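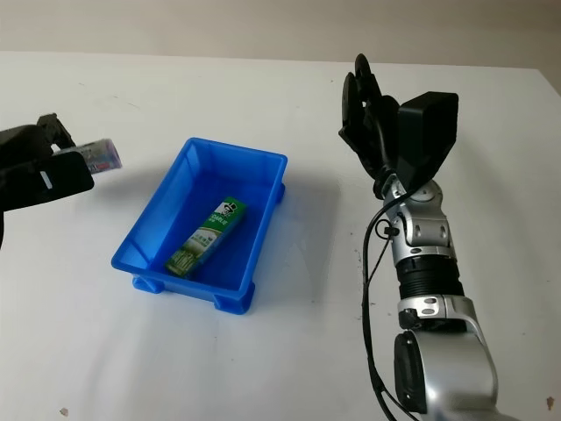
Penang, October

Ticket 2189
Product: Firolo portfolio tracker, desktop version
Raised by: Thảo Tăng
Subject: Benchmark line wrong on performance chart after dividend import
Status: Closed

Problem as reported

The performance chart shows my portfolio well behind the Puvedier regional equity index since the start of the year. My broker's own statement shows it slightly ahead. Both use the same start date. I hold 1000 shares in Pivach and a smaller amount in a bond fund, and I haven't sold anything this year. The gap appeared after I imported the dividend file from Šimko, my broker. Before the import the chart looked right, or near enough that I never checked it.

I have restarted the program and run Refresh Prices twice. No change.

Reply from support, 09:40

Thanks for the report. Please could you check three things for us.

Under Settings, Benchmark, is the index set to Price or Total Return?
Under Settings, Currency, is the base currency the same as the one on your broker's statement?
In the Transactions tab, do the imported dividends show as Cash Received or as Withdrawal?

Please also send the log from Help, Export Log. It doesn't contain your account number.

Thảo Tăng, 11:15

Benchmark is set to Total Return. I don't remember changing it. Currency matches. The dividends show as Withdrawal, all of them. Log attached.

Reply from support, 11:50

There are two separate faults here and they both push the chart the same way.

First, the dividends. The Šimko file has a column for the direction of each payment. In older files this was a plus or a minus sign. In the newer ones it is a word, and Firolo reads any word it doesn't know as a minus. Your dividends have been taken off the portfolio when they should have been added.

Second, the benchmark. With Total Return selected, the index line includes reinvested dividends. Your broker's statement compares you with the price index, so the two will differ even when everything is imported correctly. Neither setting is wrong, but they can't be compared with each other.

To put the dividends right:

1. Make a backup from File, Backup.
2. In Transactions, filter by Source and choose the Šimko import.
3. Select all the rows and delete them.
4. Open Import, Column Mapping, and set Direction to Always Positive.
5. Import the file again.
6. Run Recalculate from the Tools menu. Refresh Prices will not do this — it only fetches new quotes.

Please only use Always Positive for a file that has nothing but dividends in it. If there are fees in the same file they will be added as income.

Thảo Tăng, 14:05

Done up to step 5. The dividends are now Cash Received. Recalculate is greyed out.

Reply from support, 14:20

Recalculate is disabled while a filter is active. Clear the Source filter and it should come back.

Thảo Tăng, 14:35

Yes, that was it. The portfolio line has moved up. With the benchmark switched to Price it now agrees with the statement, apart from a small difference in the Pivach holding on the last day of the month.

Reply from support, 15:10

The small difference is the closing price. Firolo takes the last traded price and Šimko's statement takes the closing auction price. For a thinly traded share like Pivach these can be a little apart. You can type over the price for a single day in the Prices tab if you want the two to match exactly, but the entry will be replaced if you download the price history again.

Thảo Tăng, 15:25

I'll leave it as it is. Can the greyed-out button say why it's greyed out?

Reply from support, 15:45

Passed on as a feature request. The fault in reading the direction column is logged separately and will be fixed in the next release. Until then, keep the Always Positive setting for your dividend files and check the mapping before each import. Closing this ticket.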